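Household Tips from the Robot House: Bathroom Counters
Filed under: Cleaning, Demonstrations, Things We Learned the Slow Way
January 22, 2023

Most tips for tidying a bathroom assume that the one doing the tidying has thumbs. Ours are for people who record demonstrations for a learning system, and who have therefore spent more time thinking about the placement of a mouthwash cap than any adult should. We have recorded 247 usable counter tidies at Tirkdale, plus a pile of unusable ones that we keep in a folder called "June." Take what helps.

Mess it up like you mean it

Your first instinct will be to make a polite mess. Everything an inch from where it belongs, labels forward, nothing touching. The model trained on this will be wonderful at tidying bathrooms that are already tidy. Real people drop the towel in a heap and put the phone down wherever the hand happened to stop.

Have a different person set the counter than the one who drives the arms. If you only have one person, set six counters on paper in the morning and work through the list after lunch, when you've forgotten what you were thinking. Rūta Hunt draws hers on the backs of grocery receipts and refuses to let anyone rotate a bottle to be "more reachable." She is right and it is very annoying.

Bottles

Fill them differently. A full bottle and a nearly empty one are two separate objects as far as a gripper is concerned, and if every bottle in your set is brand new, you'll find out about it later, all over the grout.

Colored water is fine in place of mouthwash. Two drops of food dye in a quart is plenty. We used more than that once and the sink at Briem still looks like it's getting over something.

Tighten the caps yourself before each take. Don't ask whether they're tight. Everyone says yes.

Tall, thin things should sometimes lean. People lean things against walls all day long, and an arm that has only ever met upright bottles will close on the air where the bottle ought to be, with great confidence.

Razors, aerosols and other hobbies

Take the blade out or use a cap. The robot doesn't mind, but the person resetting the counter 22 times before dinner does.

Use up aerosol cans before they go in the prop box. Empty, they still look the part, and a firm squeeze near the nozzle won't perfume the whole hallway. Keep a few with some weight to them by taping washers underneath, or your model will grow up believing that all cans are light.

Towels

A towel is never in the same place twice, and this will be your best data and your worst afternoon. Some rules that have held up for us:

Drop it from elbow height and leave it alone. Arranging a crumple gives you a sculpture.
Damp for some takes, bone dry for others. Write down which.
Decide what "put away" means before you start. Folded in thirds? Over the bar? Shoved to one side with an air of having tried? We had three drivers and three answers, and the first policy we trained on the mixture would fold the towel halfway, reconsider, and push it into the sink.
White towels on a pale counter are hard to see the edges of. Record them anyway. People own white towels.

Cleaning mirrors

A mirror over the sink gives you two of everything, including yourself. Wipe it before the first take of the day with a quarter cup of white vinegar in a cup of water and a lint-free cloth, going side to side and then top to bottom. Paper towels leave fuzz, and fuzz under a vanity light turns up in the recordings as weather.

Don't cover the mirror. We did, for 121 takes, with a very nice bedsheet. Then we took the sheet down and the arm spent a morning going for the other toothbrush.

While you're at it, vary who stands behind the robot and what they're wearing. If the same shirt is in the glass every time, you can't be sure the model isn't taking its cue from the shirt.

Small wrapped stuff

Soap, combs, packets of whatever the last hotel gave you: keep these in a shallow tray, and count the tray with its contents as one job and each loose packet as another. Wrappers are slippery and some are shiny enough to confuse a depth camera. When a packet slides off and goes behind the faucet, keep recording. Go back for it with the arm, slowly, even if it takes four tries. Recoveries are the part of the collection we use most, and the part every new driver deletes out of embarrassment.

Phones go in the set too. Use a dead one. Face down is harder than face up because there's less of an edge to find, depending on the case, so do both.

The wastebasket

Put the liner in properly, with an inch or two folded over the rim. A loose liner gets dragged in by the first thing dropped, and from then on every toss looks like a failure to whoever is labeling. Move the basket between takes. Left, right, on the counter, on the floor. Plirkton, our first robot, learned its basket so thoroughly that it went on dropping tissues in that corner for a week after we'd moved the thing to the kitchen.

Cords

Tie down everything on the robot that dangles. Leave everything on the wall that dangles, such as the hair dryer cord, where it would naturally hang. You'll want to unplug whatever can be unplugged, and keep the basin dry for any take where the arm goes over an outlet. Cable ties beat tape, which leaves gum on the arm and then on the towel.

Saying when you're done

End every take the same way: arms back, hold for two seconds, stop. If you trail off while chatting, the model learns to trail off too. The one at Gakthorpe would finish the counter and then hover over the soap like a guest who can't find the coats.

Write the note straight after, in plain words. "Towel right, bottle fell, picked up on second try" is worth more than a star rating. Ours go in a spiral notebook next to the sink, and yes, it has been wet, and yes, we now use pencil.

Next up is the kitchen drawer, once we've agreed on what a whisk is doing in the one with the batteries.
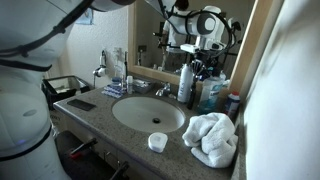

A counter set for tidying, towel and all.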